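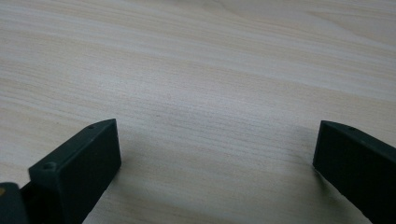
Trilludbridge Rainfall Records: data card

Name: trilludbridge-rain
Version: 3
Released: 14 Jul 2024
Maintainer: Toivo Heinonen
Format: comma-separated text, UTF-8, one file per gauge

Summary

The set holds daily rainfall totals from 16 manual gauges in and near Trilludbridge, in the valley of the River Delar. Readings were written on paper cards by the observers and typed up later. Version 3 adds the Katene gauge, which was missing from earlier releases, and corrects a unit error in the two oldest files.

Files

Each gauge has its own file, named after the site in lower case. A separate file, gauges.csv, gives the grid reference, the height above sea level, the rim height and the type of gauge. Notes made by the observers are in notes.csv and are linked by gauge and date.

Columns

date – the day the rain is credited to, as year-month-day
total_mm – depth in millimetres, to one decimal place
flag – a single letter, explained under Flags
entered_by – initials of the person who typed the card

The rainfall day runs from 09:00 to 09:00. A reading taken at 09:00 is credited to the day before. Some observers wrote the date of the reading instead, and their cards were shifted by one day when typed. Shifted files are marked in gauges.csv with the value 1 in the column moved.

Flags

G is a normal reading. T is a trace, stored as 0.0. A is a total gathered over several days and entered on the last of them; the days before it are left blank. E is an estimate made by the observer. S means snow or hail was melted before measuring.

A blank total is a missing value. It must not be read as zero. Most blanks fall in September, when several observers were away.
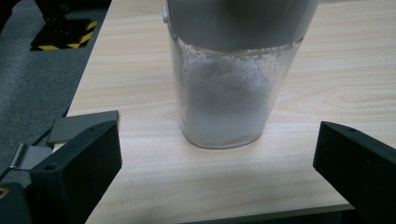

Totals flagged A should be left out of any work on daily extremes but can be kept for monthly sums, provided the whole period falls inside one month. Where it crosses a month end, the total has not been split.

Checks

Every file was typed twice and the two copies compared. Differences were settled by going back to the card. The files were then run through Flurnix, our checking script, which lists any day that differs strongly from the nearest three gauges. It listed 68 days. Each was looked at by hand and changed only if the card supported the change; the rest stand as written.

The script expects the column order given above and stops at the first row that breaks it. Run it from the top folder with the name of one gauge file. Output goes to a log of the same name.

Known problems

The Katene gauge was overhung by a hedge for part of its record and probably reads low. No correction has been applied.

Two cards for the mill gauge are water-stained. Digits that could not be read with confidence were left blank.
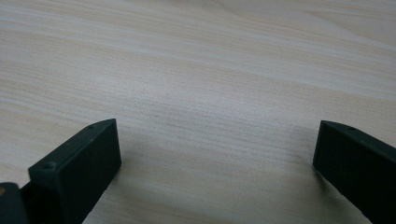
Can the totals be used to work out hourly rainfall?
The gauges were read once a day, so nothing shorter than a day can be recovered from them. Start and end times of heavy showers are sometimes given in notes.csv, but these were judged by eye and ear.

Changes

Version 3: Katene added; inches converted to millimetres in the two oldest files; column moved added to gauges.csv.
Version 2: flag S separated from G.
Version 1: first release.

Reuse

The files may be copied and changed freely if the source is named. Please give the version number with any result, as totals differ between releases. Corrections should be sent to the maintainer with the gauge name, the date and the value believed to be right. A scan of the card is helpful where one exists.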